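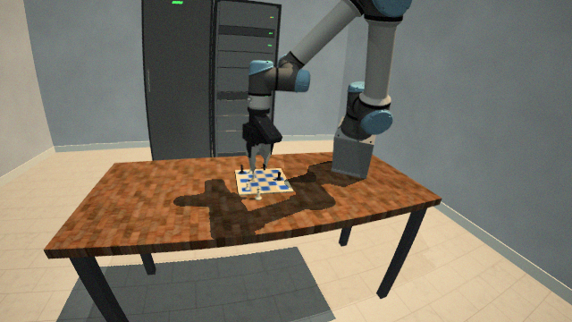
Packing for an early flight

Home | Kitchen | Laundry | Travel | Workshop
22 Nov 2025 – by the Brinddale household desk

Weigh the case on the bathroom scales the night before. Stand on them with it, then without it, and take one figure from the other.

Roll jumpers and lay shirts flat on top. Shoes go at the wheel end, stuffed with socks.

Put liquids in a clear bag in the outside pocket – screw the lids down over a bit of cling film first.

Turn the heating down to 12 degrees if you are away in December. Empty the kitchen bin and leave the fridge door shut.

Write your terminal and car park row on a card and keep it with your passport. The long-stay at Tratville has 4,000 spaces and the rows all look alike.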